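Hevlow Bench Bin, Small
Small parts and tool storage / Open bins / Rounded pattern

Item status: stocked
Pack size: 5 bins, nested
Data sheet revised Tuesday, September 17, 2024

General

The Hevlow Bench Bin is a one-piece, open-topped plastic bin for hand tools and small stock kept at the bench. It is rectangular in plan with rounded corners and a thick rim. It has no lid, divider or hardware. The same bin is sold in yellow and in pink under separate order codes; the molding is identical.

Typical use is upright storage of screwdrivers, nut drivers, files and marking tools. The rim is the main structural feature. It carries the load when a full bin is picked up by one side, and it stops long shafts from bearing on a thin edge when they lean outward.
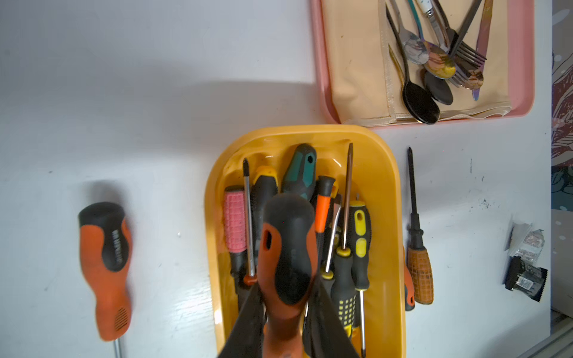

Yellow bin holding mixed screwdrivers upright.

Upright storage

Tools may be stored handle up or shaft up. Mixed loading gives the highest density, as handles and shafts nest past one another, but it has two drawbacks. Exposed tips sit at hand height, and a driver stored shaft up can be identified by tip but has to be drawn out by the shaft. For shared benches we recommend handle up for all flat-blade drivers and anything with a ground point. Phillips drivers may go either way.

Soft-grip handles drag against each other when the bin is tightly packed. If lifting one driver brings up its neighbors, the bin is overfilled. Remove tools until any single driver can be drawn out with one hand while the bin stays flat on the bench.

Long drivers should stand against the back wall with short ones in front. A long driver placed in a front corner raises the center of gravity on the side the hand approaches from, and the bin can tip when it is nearly empty. With a load of only two or three long drivers, lay the bin on its long side or use the deep pattern (see Related items).

Sorting and reloading

A bin that is used daily should be emptied and reloaded at intervals. The procedure below is the one used by Cor Peeters in our Abdella tool room and takes a few minutes per bin.

Clear a flat, light-colored surface. Lift the drivers out a few at a time and lay them parallel, with space between the handles. Direction is not important at this stage. Check each tip for rounding or chips and each handle for splits at the collar. Set aside duplicates. Wipe the inside of the bin, including the corners, where swarf and oil collect. Reload from the back wall forward, longest first.

Items with fine finishes should not share a bin with hardened tools. Plated or colored flatware, in particular, will mark if it is dropped in among shafts. Lay such items flat in a shallow tray on a folded cloth and keep the tray beside the bin.

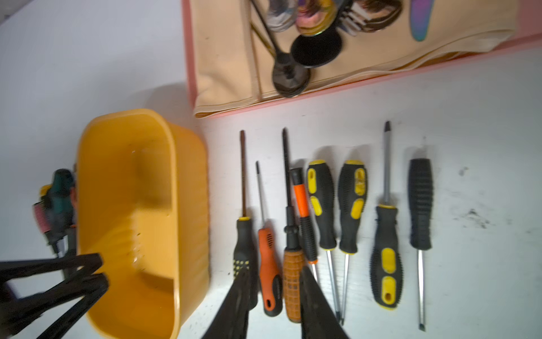 Two bins are usually enough for a general bench, one for drivers and one for everything that is not a driver. Users who sort by tip type report that the system holds for a while and then drifts. Sorting by length is easier to keep up and suits the shape of the bin better.

Care

Wash by hand in warm water with dish soap. Rinse and stand upside down until dry. Do not load with tools while water remains on the floor of the bin — plain steel shafts will spot overnight. Avoid acetone and brake cleaner. Marker ink can be taken off the outer wall with rubbing alcohol. Scuffing of the glossy surface is cosmetic and is not covered by warranty.

Limits

Maximum service temperature 60 °C. Not for use in ovens, parts washers or heated cabinets. Not rated for stacking when loaded. Not intended for cordless power tools or battery packs; these should stand on the bench or hang from a rail.

Ordering

HB-S-58Y Bench Bin, small, yellow, pack of 5
HB-S-58P Bench Bin, small, pink, pack of 5
HB-S-58M Bench Bin, small, mixed colors, pack of 5

Bulk cartons hold 400 bins in a single color and ship from the Pivudau warehouse. Mixed bulk cartons are not available. Colors may vary slightly between production runs; order at one time if an exact match is needed.

Related items

Hevlow Bench Bin, Deep — same footprint, taller wall, for long-shaft drivers.
Hevlow Flat Tray — shallow, for items stored lying down.
Flurora Bench Cloth — cotton, hemmed, cut to fit the Flat Tray.

Contacts

Product questions: Chaltu Degefa, technical desk
Bulk orders and freight: Tia Heywood, Pivudau warehouse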